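## About Drelia

Drelia checks and repacks power strips and plug adapters for small offices. The firm was started in January by Nathalie Meijer and Talha Janjua and now serves 136 customers. Work is done at 2 benches on the ground floor of the Skoswood building.

Each strip is laid flat on the bench with its cord clear of the sockets. Adapters are handled one at a time.

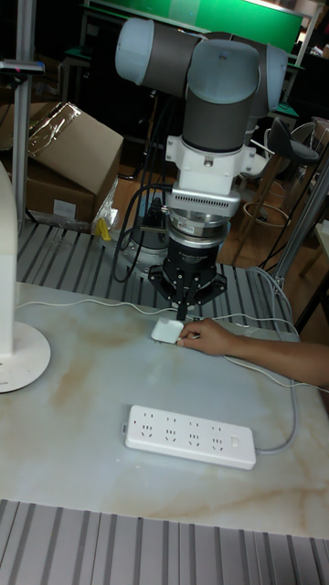

Coralie Donnelly wrote to us that her old strips came back with the cords tied and the switches labeled, and she would like the same for extension cords. Extension cords are accepted up to 15 feet.

Adapters are then tried in the strip – end sockets included – and the result is entered on the order sheet. Returns take four working days.

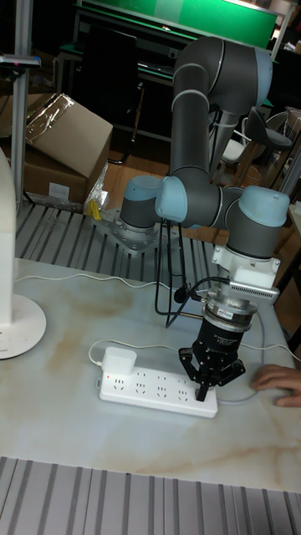

*Power strip with a plug adapter in the end socket.*

Orders and returns: Comfort Gbeho, front desk.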